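Section 3: Setting up your Grendier 984 countertop dishwasher
Revised 5th June

Welcome to the part of the guide where things start to happen! If you have already unpacked the machine and taken the blue tape off the door, you are well on your way. Pour yourself something nice and read the whole section through once before you begin – it isn't long, and you'll be glad you did when you get to the hoses.

Choosing a spot

1. Pick a firm, level surface close to a sink and a grounded outlet. A kitchen counter is the usual choice, though a good sturdy table will do very well too.

2. Clear everything off it, including the mugs and plates and odds and ends that seem to settle on any flat surface in a family home.

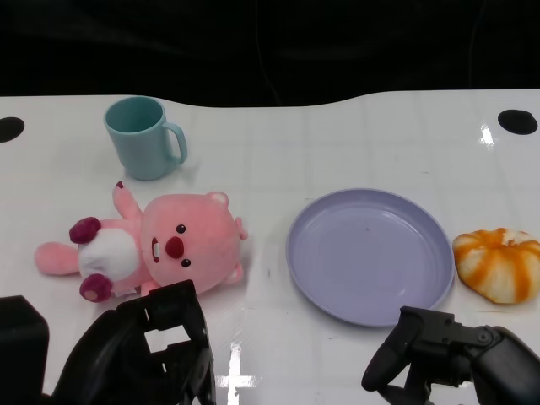
Finbarr Keogh wrote in to say that he'd leave more room at the back than you think you need, having had to pull his machine out twice to free a pinched hose. We agree with him wholeheartedly. Please allow at least 10 inches behind the cabinet and enough in front for the door to drop all the way open.

3. Lift the machine into place with a helper, one of you at each side. Turn the front feet until it no longer rocks when you press on the corners.

CAUTION: Never lift the machine by the door or by the hoses.

Connecting the water

4. Screw the gray inlet hose onto the back, by hand only. If you feel it catch, back it off and start over.

5. Hook the drain hose over the edge of the sink and press the suction clip down firmly. The end should hang free and never sit under water.

6. No faucet adapter that fits? You can fill the tank by hand instead, using the jug supplied. It takes nearly 14 cups, poured slowly into the opening on top, and the machine beeps when it has had enough.
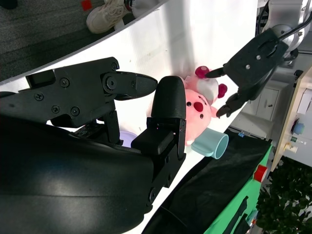

Ibsa Tsegaye: We've filled ours by hand since February and it's no trouble at all, but do put a towel down the first few times. I was too quick with the jug and had water running behind the microwave.

NOTE: Older Brophy adapters have a coarser thread and will drip, however hard you tighten them. The Wornthorpe parts desk can send you the right one.

Your first cycle

7. Run the machine empty once, on the Rinse setting, with no detergent. This takes 56 minutes, and it may hum and gurgle a bit as the pump fills, so don't be alarmed.

8. Check both hose ends for drips. If you find one, turn off the faucet, unplug the machine and go back to step 4.

9. For your first real load, keep it small – a mug and a plate or two is plenty.

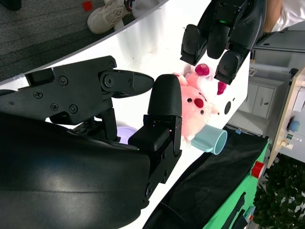 10. Add one level spoonful of dishwasher powder to the cup inside the door. Liquid dish soap must not be used, even a drop of it.

11. Close the door until it clicks, choose Everyday, and press Start.

12. When the cycle ends, open the door a few inches and let the steam drift out before you reach in. Empty the lower basket first, then the upper one.

If the display shows a blinking drop at any point, turn to Section 5.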